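Udport's shared workshop gives an evening over to the kitchen arm

UDPORT, September 2022 – The long gray table at the back of the MacPherson building has seen plenty of odd projects over the years, from a loom with a bicycle chain to a birdhouse that was meant to weigh its visitors, but few have drawn as many curious neighbors as the one that has taken it over this season. Members of the Rastton shared workshop are building a small robot arm that they hope will one day help out in a home kitchen, and they have named it Imum, for reasons that seem to change depending on which of the builders you ask.

The project began in February, when a couple of members who were tired of making robots that stack blocks decided to try something a good deal more slippery. Pots, cups and lids were brought in from home, and the group set itself the goal of getting the arm to handle ordinary kitchen things on an ordinary table – no special trays, no stickers to guide it, and no swapping the glass for plastic when things get difficult (though that last rule has been argued over more than once, and warmly).

Glass has been the great trial. A camera near the gripper has to make sense of something it can see straight through, and the reflections from the ceiling lights shift about with every move of the arm. The builders say they have spent more evenings on this than on all the wiring put together, and the wiring was no picnic.

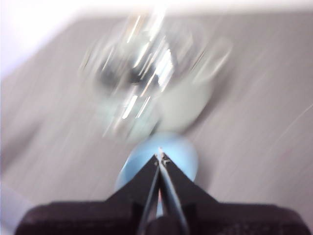
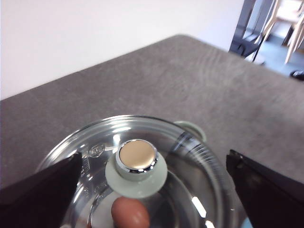 So far the group has spent 287 dollars of its own money, most of it on motors, with the rest of the parts coming out of the workshop's drawers or from members' garages. The gripper is now in its second version. The first had wider fingers that were fine for boxes and very poor at knobs, and it now hangs on a nail above the drill press, where visitors are welcome to take it down and have a look.

The members have also kept a log of every practice grasp, good and bad, and it recently passed 1000 entries. It is written by hand in two school notebooks, and the notes in the margins are half the fun of it, with plenty of advice from whoever happened to be sweeping up at the time.

Next on the list is a softer covering for the fingertips, followed by a slower and gentler way of closing, and after that the builders would like to try the arm at a real kitchen counter, if somebody will lend them one. Neighbors who want to see how Imum is getting along can stop by during the workshop's open evenings. Spare pot lids of any size are gladly accepted at the front desk, and there is usually coffee.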